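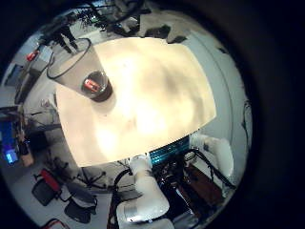

Section 4: Leveling and First Setup

Your Plummont folding table has left our warehouse flat. What it does after that depends on your floor, which was probably laid by someone in a hurry. Set aside an evening.

Before you start

You will need the hex key from the parts bag, a spirit level, and a second person who is still speaking to you after Section 3. The level on your phone will do if the phone has no case. If it has a case, you are leveling the case.

Check that all four feet are screwed fully into the legs. New feet are stiff for the first few turns. If one stays stiff, back it out and start again, as it has gone in crooked.

Leveling the top

1. Stand the table where you intend to keep it. Leveling it in the garage and then carrying it to the kitchen is a popular method and has never worked.

2. Open both leg frames until the latches click. There are 2 clicks per frame. One click means the frame is resting on the latch and waiting for company.

3. Lay the level along the long side, near the middle. Note which end is low.

4. Turn the feet at the low end counterclockwise to raise it. Go half a turn at a time. Everyone overshoots.

5. Repeat across the short side.

6. Press down on each corner in turn. If the table rocks, adjust the foot that lifts, then go back to step 3. Yes, all of it.

Note: The feet have 50 mm of travel. If you have used all of it and the table still leans, please stop adjusting the table and have a word with your landlord.

Caution: Do not put folded cardboard under a foot. It squashes overnight, and by breakfast your coffee will have moved.

Caution: Keep fingers clear of the latches when opening or closing the frames. The latch doesn't know what a finger is.

Loading

The top is rated for 200 lb, spread evenly. A person standing in the middle to change a light bulb is not spread evenly, whatever they weigh.

For the first day, keep heavy things near the leg frames and let the hinges settle. A little creaking is normal. A crack like a dropped plate is not, and you should unload the top and see Section 7.

Cleaning

Wipe with a damp cloth and dry it afterward. Skip the scouring pads. Glasses and mugs are fine, but wipe up rings the same day, especially red wine, which we have tested more thoroughly than the project required. Marker ink comes off with rubbing alcohol if you catch it early.

Rechecking

Feet wander. Check the level again after a month, and again in December if your heating dries out the floorboards.

Replacement feet are part 1517 and are sold in pairs, mostly because people lose them in pairs. Order from the Kenenden parts desk and mark the request for Lenka Oravec, who will ask whether you tried half a turn at a time.

Continue to Section 5: Fitting the Nurau Side Leaf. If you did not buy the side leaf, go to Section 6.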